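What the grippers changed on our shift

Posted by Tanko Yusuf in December

I have worked at the Viltell packing site in Trisville for 14 years, most of it at the sorting tables. Last spring the company started putting handheld grippers and then arms on the small-goods tables. Friends keep asking whether I still have a job. I do, but it is a different one.

Before, a good sorter at our tables did 700 pieces a shift. You picked a thing up, checked it, turned it the right way and set it down. My wrists hurt most winters. Now half of my day is teaching. I take a gripper by the handle and do the same pick over and over, slowly, so there is a record of how it should go. Then the arms at the next table get a try at it, and I write down what they drop.

Soft things are the worst. Cardboard went fine within a couple of weeks. Anything that folds still gets pinched in the wrong place, and one of us has to step in.

Vilja Mustonen, our shift lead, kept all of us on through the first phase. Two people moved to the Ulero warehouse because they didn't like the new work, and I understand that. It is quieter and you talk less. The pay went up by 46 dollars a week for those who did the training, and my wrists are better. On the other hand, the evening shift is smaller than it was, and the people who left it have not been replaced.

We have asked for something in writing about next year. Vilja has passed it on. I will post again when we get an answer.

298 shares | 14 comments

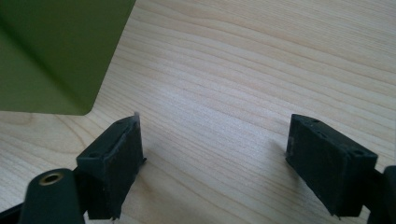 Gripper open over the table, nothing between the fingers.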